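Workshop notebook, table finish and mug marks
30/03/2024

Carrying on from the last entry on the white top. Flurumar matt, two coats, on the Hultora table with the rounded corners. Log sheet has it at 1,041 wipe-downs since the recoat in August. No visible wear-through at the corners when checked by hand. The middle is another matter. Run a fingertip over it and there is a slight drag in places and none in others, and under low light the sheen is uneven.

Question for the day is whether the patchiness comes from drinks, from the wiping, or from the coating itself. The usual complaint is rings. I have not found a proper ring on this top so far, only smudges and a few streaks that follow the direction of the cloth.

Set-up kept plain. Red mug from the Kisport set, the one with the squared handle and the speckled white inside. It is wider at the base than at the rim, so it leaves a bigger footprint than the straight white ones and does not tip easily. Dark drink, nothing added. Gross weight on the kitchen scale 663 g, mug included. Filled a little short of the rim so that it can be stirred without slopping.

Wooden blocks out as well, the plain bar and the arch. Bare wood, no finish, edges broken with fine paper. They are the dry comparison: same top, same light, same period of contact, no liquid. If a block leaves a mark then the coating is picking up pressure or dust and we can stop blaming the drink. The arch only touches on its two feet, so any pressure mark should be two short patches with a clear gap. The bar touches along its full length.

Stirring is part of the procedure. Previous trials had a full mug simply standing there, and nobody drinks that way. Most of the drips that reach a table come off the stirrer on its way out or run down the outside of the mug. Use the thin stick and not a spoon. A spoon carries too much and the drops land wherever they like.

Red mug on the white top:
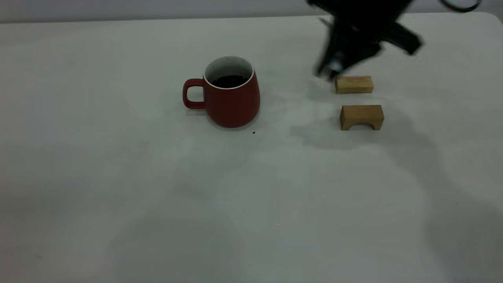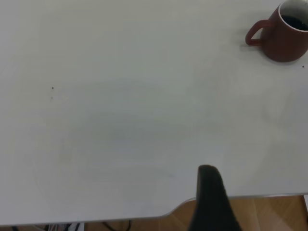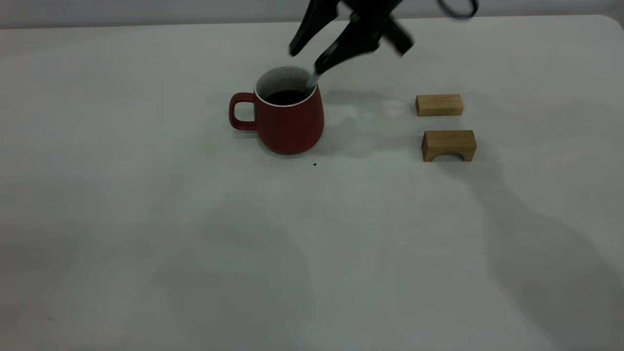
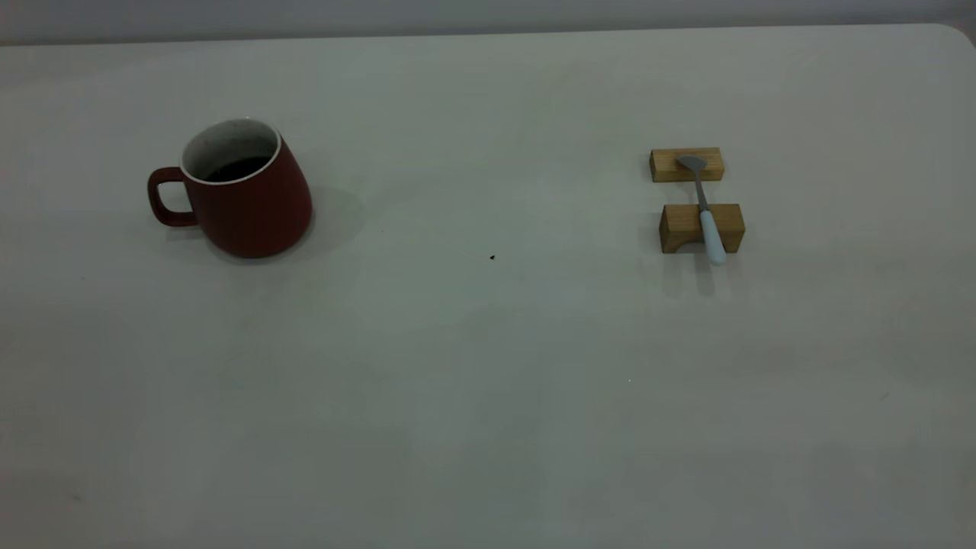

Added in pencil by another hand: the haze in the middle is not the mug's doing, it was there before the recoat, and if the wiping were done with a clean cloth each time there would be much less of it. The same note asks whether the Sin cleaner is still being used undiluted.

Fair point on the cloth. As for the cleaner, yes, undiluted until the bottle ran out, then mixed to the label. I can't say from the log which wipe-downs were which. The sheet has a column for the date and one for initials and no column for what was in the bucket. Column added.

On the haze. Raking light from the window side shows broad soft patches with no edge to them. A drink stain on this coating has an edge, usually darker than the middle, where the liquid has dried inwards. The test patch on the offcut shows this well. Nothing of the sort on the top itself. I am fairly content that the patches are residue or unevenness in the matt and that very little of it is staining. The shadow of the mug confuses things if the light is low, so move the mug before judging any area next to it.

Specks. There are small dark ones on the surface, one of them not far from the mug. Could be a crumb, could be a drop. Check with a dry fingertip first. If it lifts, it is debris and goes in the log as debris. If it stays, mark it with a pencil tick beside it and leave it alone until the end of the trial. Do not wipe specks as you find them. I did this last time and had nothing left to inspect.

Contact test, method as it now stands:

Wipe the whole top once with plain water and a fresh cloth, long strokes, left to right. Leave until dry to the touch. Set the mug down, do not slide it. Handle to the left, so that the next person sets it down the same way. Set the bar and the arch to the right of it with a hand's width of clear table between. Stir. Let the stick drain against the inside wall before bringing it clear. Leave everything standing. Lift, do not slide. Look with the light low, then with the light overhead. Write down both.

The part about not sliding matters more than it sounds. The foot of the Kisport mug is unglazed on the underside and it is slightly rough. Dragged under load it burnishes the matt, and the burnished track then reads as a stain from certain angles. I tried it on the offcut with the same mug at the same fill. Three short drags gave a track visible from the door. Water did nothing to it. Neither did Sin. It is polish, so it will not wash out, and the only cure I know is to flat the area and recoat.

Position. The mug can go nearer the middle or over towards the left, as long as the position is sketched in the margin. The left side is cleaner in my opinion and gives a better reading. The middle has the history. Do both.

Wooden blocks, first look. No pressure mark from either. A faint line of wood dust under the bar, wiped off with the side of the hand. The arch left nothing. I would expect a softer coating to take an impression from the feet of the arch before anything else, since the weight is on a small area, but these blocks are light. Repeat with something heavier on top of them, one of the steel offcuts would do.

Dwell time. Seven days is too long for a mug in a room people use. The drink goes down by evaporation, leaves a tide line inside the mug that takes some scrubbing, and tells us nothing extra about the table. Propose an overnight stand with a fresh fill each evening, and a dry day between.

To do:
Offcut with one coat only, for comparison with the two on the table.
Second cloth, new, kept in a bag and labelled for this top.
Ask Flurumar for the cure time at low room temperature. The tin gives one figure and the room was colder than that in the first week.
Scale needs a battery.
Weigh the mug empty. I forgot, and 663 g is no use as a fill figure without it.

Bar and arch back in the tin. Pencil tick beside the speck near the back edge, still to be checked.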